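Fullville Laundry Room Moves Folding to Round Tables

The shared laundry room at the Ospina building in Fullville has replaced its wall-mounted folding counter with round dining tables. The change took effect in March and covers the ground-floor room used by tenants of both wings. Washers, dryers and the drying cabinet stay where they were.

The old counter ran along the wall opposite the dryers. It was narrow, and it could be reached from one side only. A resident with two loads had to stack one on top of the other or leave it in the dryer, which held up the next person in line. Building manager Hernán Escobar said the counter had also begun to sag at its middle bracket, and that a repair was priced before the decision was made to take it out.

"We had a quote for new brackets and a new top," Escobar said. "For less than that we could have tables, and you can walk all the way around a table."

The tables and their chairs came from Skutelberg, a secondhand furniture dealer that clears out apartments and small restaurants. Total cost, including delivery and the removal of the counter, was $1,422. The amount was taken from the building's maintenance budget and does not affect the price of a wash.

Placement was decided by door swing. The dryer doors open to the left and need a clear arc, so the tables were set back toward the windows with a walkway left between them and the machines. The walkway is wide enough for a basket cart. Chairs are to be pushed in when not in use, and a notice on the door says so.

The tables are covered. Escobar said an open-weave cloth was chosen after a first trial with a smooth plastic cover, on which folded stacks slid when the table was bumped. Lace gives some grip, and it lets air pass under items that come out of the dryer a little damp. The cloths go through a gentle cycle and are hung to dry. Bruria, the company that services the machines, asked that they be kept out of the dryers.

A written folding guide has been posted next to the detergent shelf. It divides the table into two halves: unfolded items go on the left, finished stacks on the right. Left-handed users are told to reverse this. The guide recommends starting with large or bulky pieces while there is still free surface, then working down to shirts and small items. Finished stacks should be sorted by owner or by drawer at the table, so that they do not have to be taken apart again upstairs.

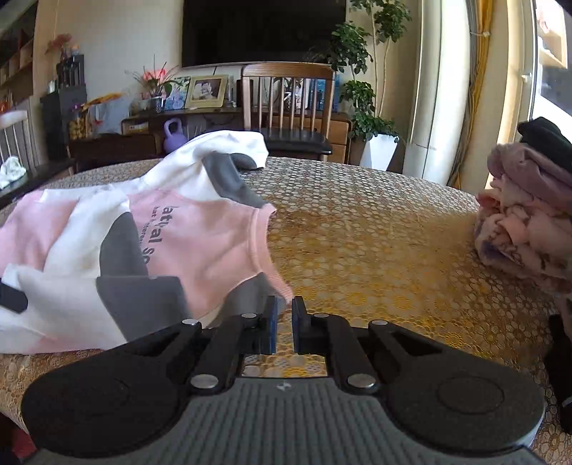 How should a hooded sweatshirt be folded so that the hood does not make the stack lean?

Lay it face down and smooth it flat, fold each side toward the center with the sleeve laid straight down the back, then bring the hood down over the shoulders before folding the body up from the hem in two turns. The hood ends up inside the fold and the thickness is spread across the whole piece.

The same guide gives a short note on weight and order within a stack. Heavy knits go at the bottom, thin cotton on top. Garments with printed lettering should be folded with the print inward if they are still warm, as some prints stick to each other under pressure. Dark items that are new and may still shed dye should be kept apart from pale ones until they have been washed several times.

Straps and cords are treated separately. Drawstrings should be evened out and tied in a loose bow before the garment is folded. Loose straps, whether on clothing or on bags, tend to catch in the openings of the lace, and the guide asks users to tuck them under before lifting anything off the table. One cloth was torn this way in the first week and has been mended with cotton thread.

Bags, detergent bottles and phones may be placed on the tables, but wet laundry may not. Wet items still go on the steel rack by the sink. Escobar said this is the rule most likely to be broken, given that the tables are closer to the washers than the rack is. Water marks on a tabletop can be treated with a warm iron over a dry cotton towel if they are dealt with the same day – older marks will need sanding.

Use of the room has also been adjusted. It now opens at 8 in the morning and closes at the same time as before. Tenants may use one table at a time and are asked to clear it when the next load comes out. Clothes left on a table overnight will be moved to the shelf by the door, folded or not, and kept there until the end of the month. After that they are bagged and taken to the storage room, where they can be collected on request.

A survey sheet was handed out with the April rent notices. It asks whether the tables are the right height, whether the light is good enough in the evening, and whether residents would use a hanging rail if one were put up. The tables are dining height, which is lower than the old counter. Escobar said several taller residents had already raised this. Blocks under the legs are being considered for one table, with the others left as they are so that people can sit down to fold or to mend.

The hanging rail would go on the wall where the counter used to be. The bracket holes are still open there and will be filled either way. A rail rated for 100 pounds would carry a full load of wet shirts on hangers, according to the estimate, and would need to be fixed to the studs. No date has been set for that work.

The old countertop was cut down and is now a shelf in the bicycle storage room. Residents who want the leftover brackets can pick them up at the manager's office on the ground floor. Survey sheets go in the box outside the same office.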